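How does a robot learn to fetch your lunch?

Hello! I'm Adwoa Acheampong, and I help teach robots at a workshop in Ziltside. Children who visit us nearly always ask me the same thing: "Do you just tell it what to do?" I wish! If I said "open the fridge" to a brand new robot, it would stand there like a coat stand.

Think about how you learnt to tie your shoelaces. Somebody showed you, then you had a go, and it went wrong, and you had another go. A robot needs showing as well, only it needs showing a LOT. We call each showing an example.
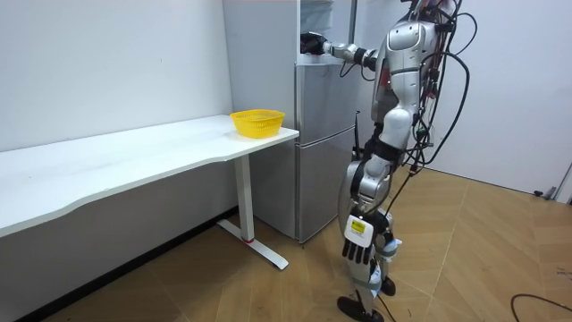
An example is a bit like a diary of one job. It holds the pictures from the cameras, plus a long list of numbers saying how bent every elbow, wrist and finger was, moment by moment. When the job is done we save it, put everything back and start again. For our kitchen jobs we want 2,000 examples. On a good day I manage 40, and then I need a biscuit.

Why so many? Well, suppose I only ever showed the robot one apple, always in the same spot. It might learn "reach for that spot" and never learn "find the apple" at all! Then you move the apple a tiny bit and the poor thing grabs at nothing. So we keep changing things - a little to the left, a little further back, a different piece of fruit.
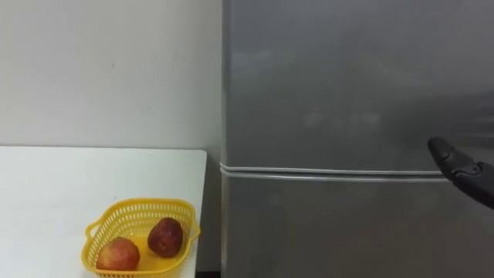
Choosing what to change is my favourite part of the job. You want things that are the same sort of thing but don't look the same. Take the two apples in the yellow basket: one is a deep, dark red and the other is blotchy, with pink and yellow mixed together. You know straight away that they're both apples. A learning system has to work that out from lots and lots of pictures.

After that a computer goes through the examples, looking for patterns. It makes a guess about how to move, checks it against what we showed it, and changes itself a little so the next guess is closer. Then it does that again, and again, all night if we let it. I'm usually in bed by then.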